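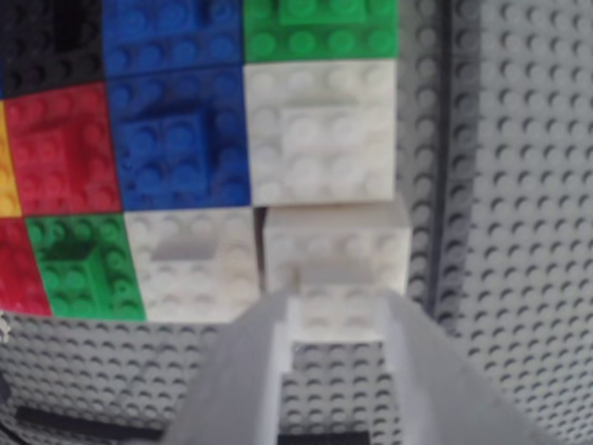

Rasa Rätsep said at our first review that a color mosaic was too easy for a term project, and that we should at least be able to explain why one block went next to another. Most of this report is our answer to her.

Our group built patchwork mosaics out of LEGO bricks on a gray baseplate. The class assignment was to pick a surface, divide it into equal parts, and write rules for filling it. We named ours Clustville. The group was Renato Zapata, Elba Orellana and Casimiro Figueroa.

Every block in Clustville is one color and has more bricks stacked on top of a base layer, so the studs sit at two heights. We started with flat blocks in April and dropped them. They looked like floor tile, and they were hard to pull up again when we changed our minds. The raised part gives you something to hold.

The colors we worked with were red, blue, green, yellow, white and black. Black was the least useful. Under the classroom lights its studs hardly show, and the steps disappear unless you look from the side. White has a similar problem when two white blocks touch, as only a thin seam separates them.

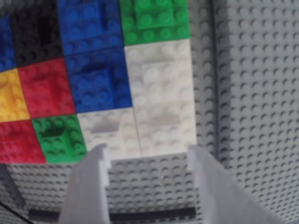 Rules for Placing Blocks

Rule 1. Seat a block on the studs before starting the next one. If a block is one stud off, the whole row after it is off too.

Rule 2. Two blocks of the same color may touch, and they then count as a single cluster. Two whites side by side are a cluster. So are two reds.

Rule 3. Rows do not have to be the same length. Gray baseplate left showing is part of the design.

We argued over Rule 3 for most of one session. Renato wanted full rectangles. Elba preferred uneven rows, and we voted her way. We also tried a border made of long dark gray rails. Ours leaves small gaps at the corners where the rails are offset from each other. We could have fixed this with shorter pieces but did not have any.

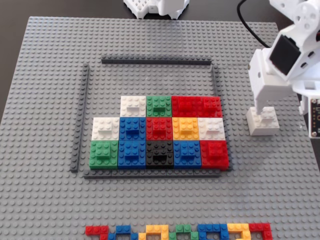
Baltasar Quiroga wrote in his comments on our draft that the border made him read the bare studs as unfinished space, and he asked whether we had tried the same layout with no rails at all. We had not. It would be a fair test of Rule 3, and we would do it first if we had another session.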